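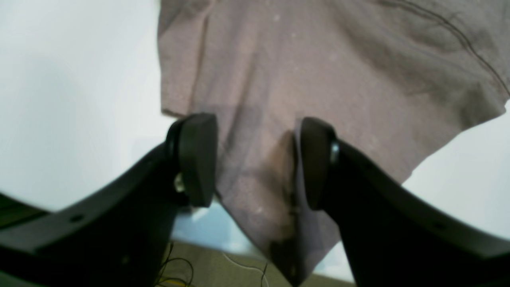

Mauve fabric held between two gripper pads.

Sleeves That Don't Fight Back: My Report on Scratch-Resistant Arm Guards for Animal Shelter Staff

So I picked arm guards. Most of my class went for helmets or gloves, but I spent last summer cleaning cat cages at the Stevov shelter and came home looking like I'd lost an argument with a rose bush, so it was an easy choice!

My question was simple: will people keep the things on for a whole shift? The shelter already owned a box of heavy leather guards. They stop claws just fine, but they were sitting on a shelf because they're hot and stiff (and they smell, sorry).

I compared three kinds. The first was the leather pair. The second was a knit sleeve called Nela, which is thin and stretchy and goes up past the elbow. The third was a padded sleeve from Karakaya with a thumb loop. I gave them to 18 staff members over 10 shifts in May and asked everyone to write down when they took the sleeves off and why.

For the scratch part I didn't use cats, obviously. I dragged a bent steel hook over each material 400 times with the same weight on top, then checked the inside layer for holes. Leather had none. Karakaya had a few pulled threads by the thumb loop, nothing through. Nela did OK in the middle but went through at the seam, and I ran that one twice because I didn't believe it the first time.

Comfort went the other way. Nela stayed on the longest by far, and two people asked if they could keep theirs. The Karakaya pair came second – mostly people complained about the thumb loop getting wet during cleaning.

The log sheets had 1,569 entries in the end, and typing them in took me longer than the hook test. I used Plirkska for the charts, which kept sorting my shifts in the wrong order until I renamed them.

If I did it again I'd wash the sleeves between rounds and repeat the hook test afterward. I'd also ask for more sizes, as the small Nela was too loose on me and kept sliding down to my wrist.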